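Which side does the spoon go on, and how do I keep a glossy table top from showing marks?

Posted by Mellor70

We've bought two folding-size tables with a shiny marble-pattern top for the front room, and my in-laws are coming in June. I want to set a plain place for each person: bowl, cup, fork, spoon. I had the cup on the left and it looked wrong to my husband. Every wipe also seems to leave grey streaks.

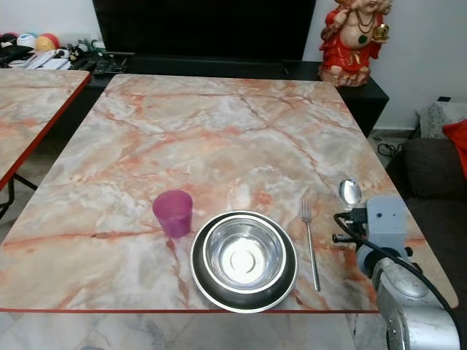
2 replies

Clive Bickerstaff

Fork left of the bowl, spoon right, cup at the top right. If everyone is left-handed, swap it. For the streaks, use warm water with a drop of dish soap, then a dry microfibre cloth straight after. Skip the spray polish, it builds up and goes cloudy. Stainless spoons get water spots too, so dry them by hand before you lay them out.
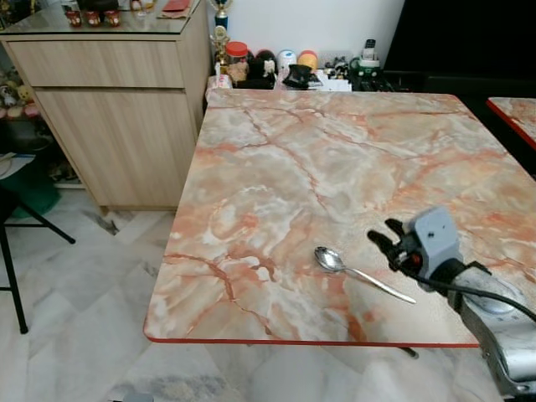 I'd also put the spoon down straight, with the handle toward the person and a thumb's width in from the edge so sleeves don't catch it.

isulby_kitchen

just use placemats. got mine in a grey colour and never looked back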